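I've been making ginger beer at home since October, and my kitchen in Tramdale now smells like a bakery that had a fight with a lemon. The first batch was flat. The second one went off like a cannon at 3 in the morning! 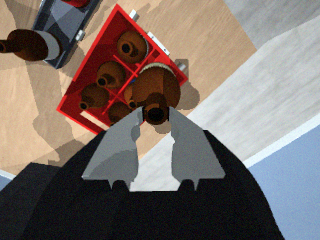

So now I open every cap a little once a day – a tip from the back pages of the Vikis brewing booklet (worth every penny).

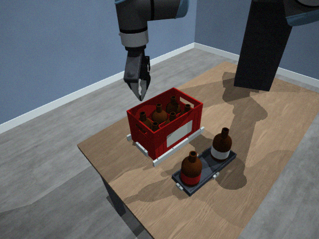

Sugar matters more than I thought. I cut mine by a third and liked it better, though my sister's kids did not.
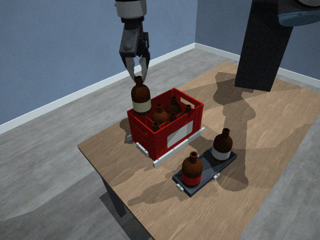 Next month I'm trying pear. Wish me luck, and save me your empties.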